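Visit report: Dresora ground station and image archive, open day

Filed 8/17/19 by Kavitha D'Souza

The Dresora station receives and archives satellite images of river valleys and farmland. It opened its antenna field, processing room and print archive to visitors for one day. I attended the morning technical tour, which ran a little over three hours and covered the route of an image from reception to the map shelf. The afternoon program was aimed at families and I did not stay for it.

Access is by the county road from Montoya. The last part is gravel and climbs to a low ridge above the Brolia River. The ridge was chosen for its clear horizon to the north and south, the directions from which polar-orbiting satellites rise and set at this site. A line of cottonwoods along the river blocks a small part of the western sky, and passes that stay low in that direction are not scheduled.

Antenna field

The main dish is on a two-axis mount with a third tilt axis under it. The tilt is used on passes that go nearly overhead, where a two-axis mount would have to swing faster than its motors allow. Tracking is by predicted orbit, with a correction from signal strength once lock is made. The guide ran the dish through a simulated pass at true speed. Motion is smooth and slow near the horizon and noticeably quicker at the top. Stow position is straight up, and the dish goes there without operator action when wind readings stay above the limit.

A usable pass lasts from a few minutes up to a quarter of an hour. Data go to disk in the hut at the foot of the mount and are copied to the main building by buried fiber. The old microwave link is still in place but is not powered.

Processing room

Raw data are cut into scenes, corrected for sensor response, and then fitted to the ground. The ground fit uses 602 control points in the Brolia basin. Most are road crossings and the corners of concrete irrigation works. Field corners were used at first and were dropped, as farmers merge and split their plots and the corners move with them. Bridge ends are good points except in flood years.

The operator showed the same bend of the Brolia in two scenes, one from spring and one from October. In the spring scene the old channels south of the present river show as dark curved bands under the crops, where the soil holds more water. By October the crops are off and the bands are faint. The long plots on the north bank run at right angles to the river, and their layout follows the first land grants. On the south bank the plots are square and larger. The operator attributed this to later settlement and a different survey method. I would have liked to see the survey sheets beside the scene, but they are held at the county office in Montoya.

Cloud screening is partly by software and partly by eye. Snow on the upper slopes is the usual cause of false cloud flags. Smoke from stubble burning is passed by the software too often, and those scenes are marked by hand.

Print archive

The archive holds 1,444 paper prints and film sheets made before the station moved to disk storage. They are kept flat in steel cabinets in a room with controlled humidity. Scanning is in progress under contract with Jodbridge, working from the oldest sheets forward. Scans are made at 300 dots per inch for the index and at a much finer setting for film. The contractor's progress board listed 154 sheets as waiting for repair before they can be scanned, nearly all with lifted emulsion along one edge.

Each sheet carries a penciled path and row number. Early sheets use a local numbering that does not match the later one, and the conversion table has gaps. Anyone ordering an early scene should ask for it by place and date and leave the number off. Orders are filled by mail or download. There is no charge for index scans.

Practical notes

The tour route includes two flights of metal stairs. Phones must be off in the antenna field during live passes. Parking is on grass and was soft near the lower gate. Questions were taken at each stop, and the guides answered most of them fully. On receiver noise figures they referred us to the station's annual report, which was not on hand. A larger plan of the site at the entrance would help, as the hut and the main building are signed with the same letter.
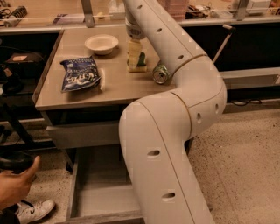
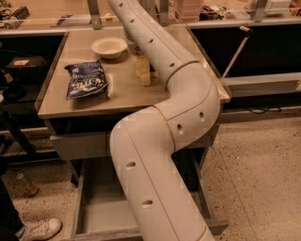 Can visitors order an image of their own land?
Any scene in the archive can be ordered, provided the land lies inside the station's reception area. Give the nearest town, the river or road beside the land, and the season wanted. Single farm buildings will not be clear in the older scenes, but field outlines usually are.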